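Birkero Makers Club - Minutes, July meeting
Review of the Kakavia desktop arm kit

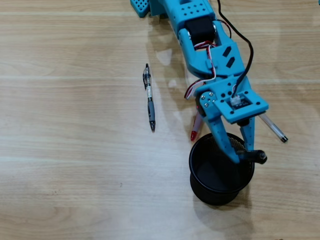
12 shares | 3 comments

Meeting opened at 7 with a good turnout and plenty of noise. Last month's minutes were read and approved.

1. Kakavia kit. The build group reported back and they love it! The printed parts went together in two evenings, and the servo wiring was much less of a headache than with the Stoica kit we tried in the spring. Pen sorting into a mesh cup was picked as the standard exercise, as it makes you think about grip angle and height at the same time. Members agreed the written guide is clear up to the wrist and then gets thin - the gripper pages need a better drawing. We'll send that back to the seller with our other notes.

2. Servos. One member asked how long they last. The seller quotes 1000 hours, and we have put in nearly 30, so it's early days. Spares can be ordered singly (hooray).

3. Software. The Hollow plug-in lets you save a motion and play it back, and the newer members picked it up fast. Saving under a new name still loses the old speed setting. Workaround is on the shared page.

4. Decision. Agreed to buy 5 more kits for the fall beginner course, all in favor. Order goes in after Saturday's open bench - anyone who wants a kit of their own can add to it then.

5. Any other business. The label printer is out of tape again.

Closed at 8:40.

4 likes | Leave a comment (3)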